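April 18, 2025

Woke before the alarm again and lay there listening to the rain in the gutter, which I have decided to enjoy since I can't seem to get the thing fixed. Made the good coffee. Simin called while I was still in my robe and we talked for over an hour, mostly about her mother's recipes and whether we should finally put them all in one notebook instead of on the backs of envelopes. She read me the one for the herb stew, and I wrote down "enough dried limes" because that is all it says. Enough! Her mother would have known, of course, and I suppose the two of us will have to make it until it tastes like her kitchen did.

I told Simin I would bring the big pot on Sunday next week – no, the week after, she has the dentist and then her cousin is visiting. I must write that on the calendar before I forget it, and I am writing it here first, which tells you how things go with me.

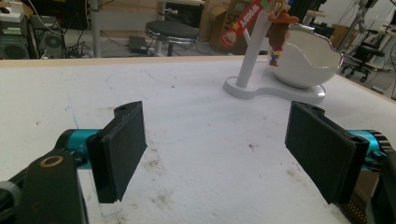
After lunch I walked down to Godwood for parsley and cilantro, and came home with those and a pot of mint I hadn't planned on. The fenugreek they only had dried. I paid with a twenty and some coins and felt very grand. On the way back the rain let up and the whole street smelled of wet soil and somebody's onions, and I stood by the mailbox a good while just breathing it in like an old dog.

Spent the evening sorting envelopes on my bed. There is one for quince jam with a phone number on it ending in 463, and I can't think whose it was. I was tempted to try it. I also found the rice pudding, two versions, and they don't agree about the rosewater at all. Will ask Simin. Mint is on the kitchen sill for now, needs a bigger pot.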